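The Ultska has been with us since last December, and it's the machine I get asked about most, so I'm writing down how we look after it. Most of this I learned from Pramila Singhal, who did the first setup and left 37 pages of notes.

## Sleeves

The forearm wears a dark knit cover and the hand has a ribbed sleeve over the back. Both creep. If the knit bunches up, the wrist reads a small drag and the arm slows down on the last part of a reach. I pull the covers straight before every session and wash the knit one every other week. We own two, so one is always dry.

## Hands and the cart

Fingertips first. They are black rubber, and I wipe each one with a damp cloth and look for a shiny patch. A shiny tip slides on cardboard. After that I flex every joint by hand with the power off and feel for grit in the hinges.

Then I run it at the medical cart, bottom drawer open, small boxes and packages left lying however they land. It's a better test than the foam blocks that came with it.

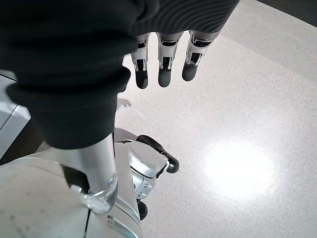
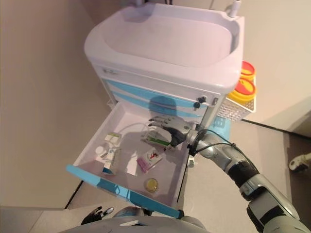 ## The wrist cable

We have replaced the right one once, after 2,486 cycles. It had rubbed through where it loops near the wrist. Angus Ogilvie rerouted the new one with more slack, and I check the loop with the arm fully bent and again fully straight.

## Zeroing

Do this last, with the sleeves on. I did it bare for months and the fingers always closed a little late – Desmond Okafor spotted that in the logs. Zeroing takes six minutes per hand. If it fails twice, restart the controller and let it sit before trying again.

Next job is the left hand, where one joint has started to click.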